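Desk Notes: The Great Paper Purge

Happy February, everybody! If you read last month's letter you know I made exactly one resolution this year, which was to deal with the paper. All of it. The manuals for appliances I gave away, the takeout menus, the insurance letters I was saving in case somebody asked me about them (nobody has asked me about them). I'm writing this on a Wednesday evening with a mug of tea and a recycling bin so full the lid won't close, and I feel pretty great.

I started with the hall closet, where I had two banker's boxes I hadn't opened since I moved to Kendbridge. I figured they'd be mostly tax stuff. They were mostly not tax stuff! One was almost entirely catalogs, plus a whole folder of printed directions to places I now drive to without thinking. The other had the good things in it, like my old recipe clippings and the letters from my aunt, all mixed in with bank envelopes I'd never even slit open. It took me the whole weekend to get through both.

My method, if you can call it that, was piles on the living room rug. Keep, shred, recycle, and a fourth pile I labeled "ugh" on a sticky note. The ugh pile is for anything that needs a phone call. I'd really encourage you to have one of these, because otherwise every phone-call paper stops you cold and you end up on hold at ten in the morning instead of sorting. I saved all of mine for one afternoon and knocked them out in a row with the speaker on while I folded towels.

A few of you wrote in to ask about shredding. I don't own a shredder and I don't want one, so I took mine to the Multine shop over by the post office, where they charge by the bag. I had two bags. Call ahead if you're going on a Saturday, they get backed up.

Then there's the question of what to do with the papers you keep, and here I have opinions. I've tried binders, I've tried accordion files, and I tried scanning everything for one long winter and then could never find a thing. What I've landed on is plain folders in a drawer, with the label written in marker, big enough to read without my glasses. Everything that belongs together gets stapled together before it goes in. No paper clips! Paper clips grab onto the next thing over, and that's how my car title spent three years attached to a dentist bill.

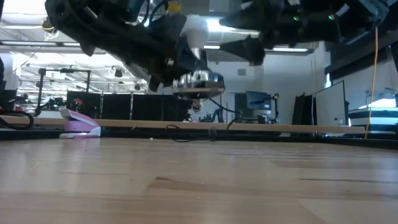
A pink and white stapler, my kind of desk accessory.

I do think a little color helps with a dull job. My folders this time around are the Brimen ones in a sort of butter yellow, a pack of 100, and yes, I know that's a lot of folders for one person. They were on sale. If you live near me and want a stack, write back and I'll leave some on the porch for you.

For the sentimental stuff I went a different way. My aunt's letters are in a flat box on the bookshelf, in no order whatsoever, and I like it like that. Every so often I pull one out and read about her tomatoes. The recipe clippings I'm still working on. I've counted over 237 of them (I'd love to tell you I've cooked even a quarter) and I'm letting myself keep any that have handwriting in the margin. The rest have to pass the would-I-make-this-on-a-weeknight test, and most of the gelatin salads are not passing.

Next month I'm tackling the photo drawer, heaven help me. If you have a way of storing loose prints that isn't a shoebox, please send it along - I've heard good things about the Seyoum albums but I'd rather hear from someone who's used one for a while. Just hit reply, it comes straight to me.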